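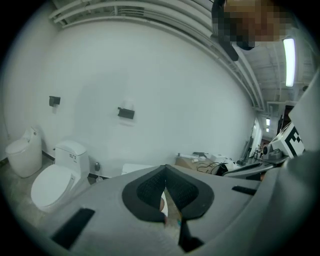
Last changed: May, 9:52 p.m.

Second road test in the morning, so of course I am writing instead of sleeping. The first one ended in the parking lot of the Morkham licensing office before we had technically reached a road, which I still think should have qualified me for a refund.

For anyone keeping track (me), I let my license lapse for 11 years. I lived downtown, I had a bus pass, I told people at parties that I didn't believe in cars. Then I moved out to where the bus comes when it feels like it, and I started believing in cars very quickly. The state's position is that a person who hasn't held a license in that long is a beginner. I was offended by this until I sat behind the wheel and tried to find the headlights.

Today was the last lesson before the test. Kevser Kocabaş picked me up in the school's Bollura, the one with YURT DRIVING SCHOOL across both doors and a sign on the roof in case anybody missed the doors. I have come to like the sign. People give you so much room. A man in a pickup saw us signal this afternoon and stopped dead a full block away, with a look on his face like he was watching a deer make up its mind.

We did the Torkside loop, since the examiners love it. It has a school zone, a railroad crossing, a four-way stop, and a left turn across two lanes with no arrow. I can do the school zone. I could do the school zone all day, it's my natural speed. The four-way stop is my trouble, and it isn't the rule. I know the rule. First to stop goes first, and if you stop together, the one on the right goes. I can recite it in the shower. What I can't do is take my turn when someone else wants to be nice about it.

So today I stop, a station wagon stops to my left a second later, and it's plainly my turn. The woman in the wagon waves me through anyway. I wave her through. She waves again, bigger. I am now touched by how considerate we both are. We both go, then we both stop. Kevser let this run on longer than I would have, and then said, "It is your turn, it was always your turn, please take it." I feel that could apply more widely, but I was busy finding the gas.

She wrote "hesitates" on her sheet. She writes with a very sharp pencil and she doesn't tilt the sheet away, so I get to read my reviews live. Today's others were "mirror??" and "good curb," which I assume means I stayed off it.

Parallel parking went better. Her method is to pull up even with the car in front, back up until you see its rear corner in the little side window, full lock, then straighten out when your own front end clears. My method until now had been hope. I got it in on the second try behind a plumber's van and we sat there for a minute and enjoyed it. Then I couldn't get out, because I'd parked so beautifully close. She said to use reverse. I had forgotten we had reverse, having just used it.

I asked her what people fail on most and she said rolling stops, and people who know they're good drivers. The second group doesn't include me, so I'm halfway there. On the last test I failed for backing out of the space with my head facing forward, looking at the examiner, to be polite. He'd been telling me about his knee.

Odometer said 262 more than it did when I took my first lesson in that car, though obviously other students are responsible for most of it. One of them has left gum in the door pocket. I would like it on record that it was there in April.

Paperwork is in the envelope by the door: Form 3277 (signed, in black, after they sent back the one in blue), proof of address, the permit with the photo in which I look like I'm being told bad news about a pet. Glasses go on top of the envelope. If I forget the glasses they won't let me drive, and if I bring them they'll be able to see that I'm wearing the old ones with the tape.

Kevser's advice for tonight was to eat something plain, go to bed early, and stop watching videos of other people's tests. I had chili at nine and have watched roughly four. In one of them a boy who can't be more than sixteen does the entire thing with one hand and chats about his band. He passed. I hope the band doesn't.

She's coming at 7:30 so we can go around Torkside once more before the appointment. I've set the alarm and the backup alarm. I keep practicing the wave in my head, or the absence of it, both hands on the wheel, face neutral, a person who knows it's her turn.

Need to move the recycling off the driveway before she pulls in.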